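Diltura Climb Times - README

Last touched 27th July. Read this before you use the numbers for anything, and especially before you put them in a grant application or argue with your coach over them.

What this is

A table of hill climb times from the Novstead cycling group, with one row per rider per effort. It covers 3 seasons of the Cirillo climb and 2 seasons of the Laltum climb. The files are comma separated text. There is one file for each climb and a third that lists the rider codes with their age group and bike type.

The column that everybody wants is the one called improvement_pct. I'd like people to want it less. It compares a rider's best time in a season with their first time in that season, which means a rider who turned up to the first session with a cold, on winter tyres, into a headwind, will look like a marvel by November. A rider who came in fit and stayed fit will look like they wasted the year. I left the column in because the group has always reported it, and people would only work it out again on their own, probably with the wrong start time.

How the times were taken

By hand, with a stopwatch at the top and a radio call from the bottom. Riders went off one at a time from a standing start. The start line at Cirillo is the near edge of the cattle grid, and the finish is the second reflector post past the bend. At Laltum the start is the painted line at the gate. The line was repainted between the first season and the second, and I have been told it went back in exactly the same spot. I have also been told this by people who weren't there when it was done, so treat a small change between seasons at Laltum as no change at all.

Times are stored in seconds, to the whole second. Earlier copies of the sheet had tenths. I took them out. A thumb on a stopwatch and a voice on a radio do not give you tenths, and leaving them in only led to arguments on the ride home.
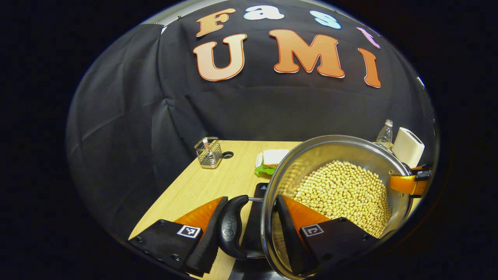 Rider codes replaced names when the sheets were merged, and merging them was the worst part of the job. The same rider could appear under a nickname, an initial and a surname in one season, and I matched them as best I could from age group and bike. The season labels needed work too. One old sheet had its heading done in the same spirit as the big "Fast UMI" cut-outs on the black cloth, each letter in whatever colour somebody fancied, and in the spreadsheet the colours had been used to mark the session. Colour does not survive an export to plain text. Where I could rebuild the session from the paper copy I did, and where I couldn't the session field is blank. Please don't fill it in by guessing from the order of the rows.

Known problems

Wind is not recorded. Cirillo faces the prevailing westerly for most of its length and a bad evening there can swamp a whole season of training. There is a notes column, and sometimes it says "windy", but a blank note doesn't mean calm. It means no note was written.

Riders who quit partway up were usually left off the sheet. A rider having a terrible night is more likely to turn around, so the slow end of the table is thinner than it should be.

Rider 98 has 2 times on the same evening at Laltum, the second quicker than the first. I don't believe the second one. It is still in the file, with suspect set to yes, and it is left out of the season bests.

Bike type was filled in once, at sign-up. If somebody bought a lighter bike halfway through the season, the table gives all the credit to their legs.

What you can use it for

Looking at your own times, with a fair memory of what each night was like. Checking whether an effort at Cirillo tells you much about Laltum (a little, from what I can see, and less for the heavier riders). Practising on a small, messy table if you are learning to clean data.

What I wouldn't use it for

Showing that a training plan works. Everybody in the table chose to come, the keen ones came more often, and there is no group that stayed home to compare them with. I've seen this sort of table used to sell interval programs and I'd rather this one wasn't. It also shouldn't be used to pick a team.

Changes

Removed tenths of seconds from both climbs.
Added the suspect column.
Corrected the Cirillo gradient note, which had been copied from Laltum.
Removed the predicted times - they were a straight line drawn through too few points and had one rider going up Cirillo faster than most people come down it.

Corrections are welcome if you have the paper sheet to back them up. A time you remember riding doesn't count, and that includes mine.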